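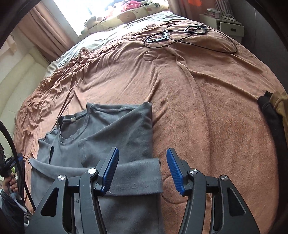 4. Setting up the concert and seating plan

Kastix stores each concert as a single record. Create the record before you import singers, or the import will place everyone in the default group.

4.1 Create a concert

1. Open Concerts and select New.
2. Enter the title, the venue and the start time. For an evening concert, type the time with PM (7:30 PM).
3. Under Venue layout, choose a saved layout. Podlow Hall and Tolladport Chapel are included with the regional pack.
4. Select Save. The record number appears at the top right.

Note: The chapel layout has 387 seats. The 50 gallery seats are part of that number and are off by default. Turn them on under Zones.

4.2 Import the choir list

1. Save your member list as a CSV file with one singer per row.
2. Check that the voice part column uses S, A, T or B. Divided parts are written S1, S2 and so on.
3. Select Import, then choose the file.
4. Review the rows marked in yellow. These have a missing or unknown voice part.
5. Select Accept.

CAUTION: Importing a second list replaces the first one. Riser positions set by hand are lost. Export the riser plan before you import again. 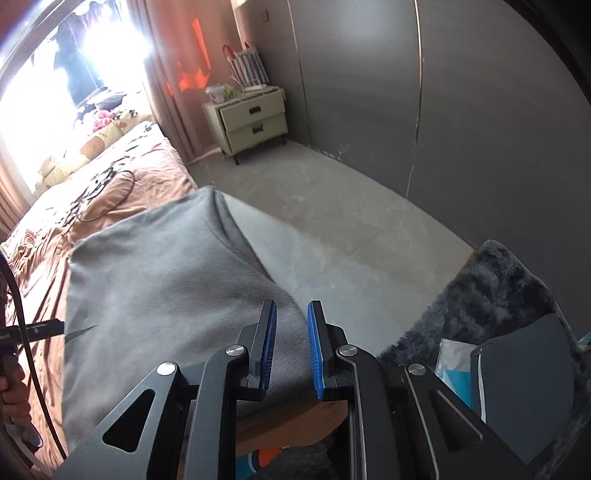

Gray cushion, near the bed frame edge

4.3 Assign riser positions

1. Open Risers and set the number of rows.
2. Choose Block or Mixed. Block keeps each voice part together — Mixed spreads the parts across every row.
3. Drag a singer to move them. Hold Shift to swap two singers.
4. Lock any position that must stay where it is, such as a soloist at the end of a row.

Note: Auto-arrange skips locked positions.

4.4 Link the music library

If you use the Younis catalog add-on, scores can be attached to the concert.

1. Go to Library and select Link.
2. Search by composer, title or shelf number.
3. Enter the number of copies needed. Kastix warns you if the set is too small.

The add-on accepts up to 3,569 titles. Copies on loan to another choir show as Out — they can be reserved but not issued.

For printing seat labels and folder lists, see Section 5.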